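Workshops and Small Classes > Running Your Own Events
Topic: Deposit for a free workshop, yes or no?

ademir_t
Posted 1/23/23
Hello to all. I have read this forum for a long time, but I write for the first time, so please excuse my English.

I give a small workshop on how to plan the week when you work for yourself. It is free, because I hope that some people will later book my coaching. For the last one I had 21 names on the list in Plangate. Nine came. I had printed the workbooks for everybody, I had put out the chairs, and then I stood in front of all these chairs and talked with a voice that was too loud for the room.

My wife says I should ask for a deposit and give it back at the door. I am afraid that nobody will sign up if they see a price. What do you do?
Ademir Toledo

paperclip_june
Less than half is completely normal for free. I know it stings. Please don't take it as a judgment on you!! Send a reminder the day before and another one in the morning, and ask people to reply with one word. The ones who don't reply, you can stop printing for.

Marlow
Disagree with June. Reminders help the people who were coming anyway. Charge for it. A deposit you give back is a lot of bookkeeping for you and it still tells them the workshop is worth nothing. Put $15 on it and keep the $15.

ademir_t
Thank you both. Marlow, I understand the argument, but fifteen dollars is a lot for some of the people I want to reach. Many of them are in the first year of their business. I was in the same situation and I would not have paid.

June, how do you write the reminder so that it does not sound like a school teacher?

paperclip_june
Mine just says "Are you still joining us tomorrow? Reply yes or no, both are fine." The "both are fine" does most of the work. I get a lot of polite no's and then I can call the waiting list.

hollis_k
I did the deposit for two years at the Minhas building and I would do it again. Twenty dollars, returned in cash at the end and not at the door, otherwise a few people leave at the coffee break. I had one argument in all that time, with a man who was sick and wanted his money back. I gave it to him.

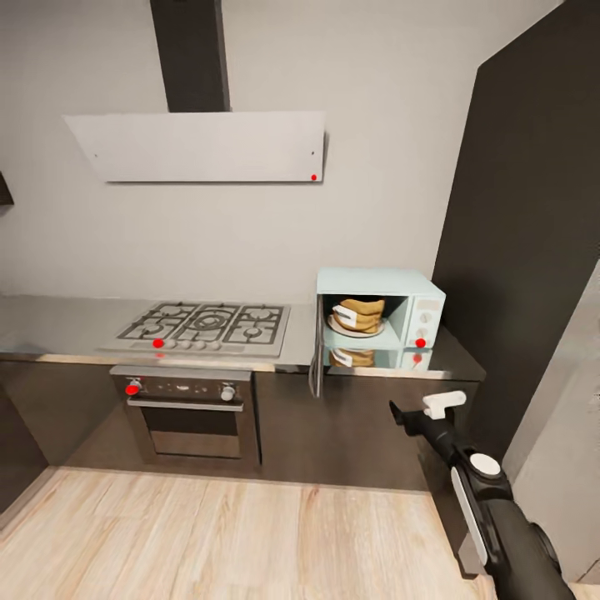
Kitchen corner with the range hood, render.

What I would change is the room. I paid $400 for a day at Minhas when I needed the place for 2 hours. With a smaller room, nine people feel like a full class. Ask at Marico, they let by the hour.

Marlow
Cash at the end means you stand there with an envelope while people want to ask you about coaching. That's the moment you should be selling.

hollis_k
It took me four minutes, Marlow. And everybody had to come and speak to me.

ademir_t
This last point I find very interesting — I had not thought that the deposit brings them to my table. I called Marico today and the small room is free for two evenings in February. It has no projector, but I use mostly paper.

One more question. Does someone here use Flendetti for the payments? In Plangate I cannot find how to return a deposit, and cash I would prefer to avoid.

teal_notebook
I tried Flendetti for one class. Refunds worked, but I had to do each one by hand and I couldn't change the text of the email, so people got a message saying their order was canceled. Two of them wrote to me very worried. If you use it, warn them in the room.

Marlow
Or charge the $15 and there is nothing to refund.

paperclip_june
Marlow, we know :)

ademir_t
I have decided to try a deposit of ten dollars for the first evening, and for the second evening only the reminder of June, with her sentence. I keep 4 places without deposit for people who write to me that it is difficult. The workbooks I will print on the morning of the day. I will come back and write how many chairs were used.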